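Forum > Laundry and Fabric Care > Color and Dye Problems

Red top with white trim: sorting and pilling

tarn_k
I have a red top with white trim that has started to pill. Up to now it has gone in with the darks. The trim is still white, but I would like it to stay that way through October, when it gets worn most. Spin is set at 900 rpm. Questions: does it need its own load, and does turning it inside out do anything measurable for pilling?

fornix19
Separate load for the first few washes, then reds together. Cold water. Dye transfer happens mostly while the item sits damp against something pale, so the time after the cycle matters more than the cycle. Take it out when the drum stops.

H. Hollenstein
Agree on cold, disagree on the separate load. A single top in a drum gets thrown around more and pills faster. I wash mine with other reds, inside out, short cycle. Same problem item here, red with a white border along the edge, and a white cloth that shares its basket.
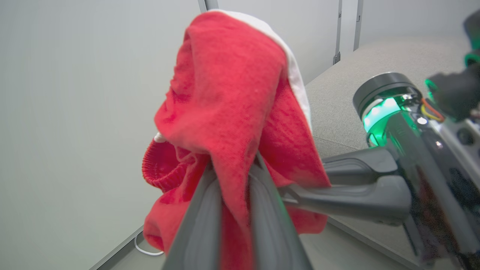
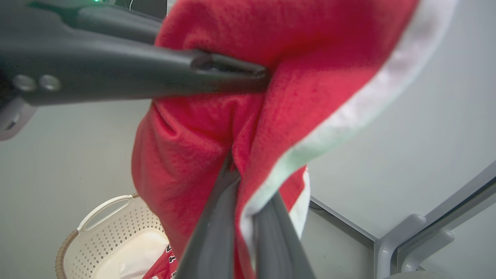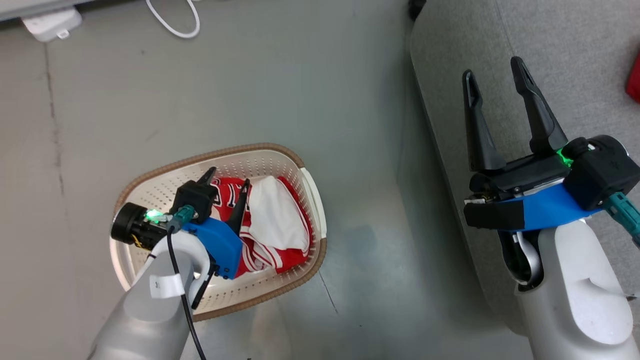 Red top with the white trim. Basket contents in the last one.

fornix19
The pilling shows in your second one. And you have a white cloth on top of the red in that basket. That is the exact contact I was describing.

H. Hollenstein
Contact between dry items does not move dye. I have no pink cloths.

fornix19
Dry, no. Put one damp towel in there and leave it overnight and you will.

Lingyun Xiao
Both of you are treating dye and pilling as one problem. Pilling is abrasion. Inside out moves the abrasion to the inner face, so the outer face lasts longer. Spin speed is secondary. Load mix is primary: keep it away from denim, zippers and towels. For the dye, test it. Press a damp white cloth on an inside seam for 6 minutes. If nothing comes off, wash it with whatever you like at low temperature.

tarn_k
Test done, slight pink on the cloth. So reds only for now. What about the pills that are already there?

Lingyun Xiao
Fabric shaver, garment flat, light pressure. Stay clear of the seam where the trim joins.

H. Hollenstein
I use a comb. Slower, but it has never cut a thread.

fornix19
Comb pulls fibers out and starts new pills. Shaver.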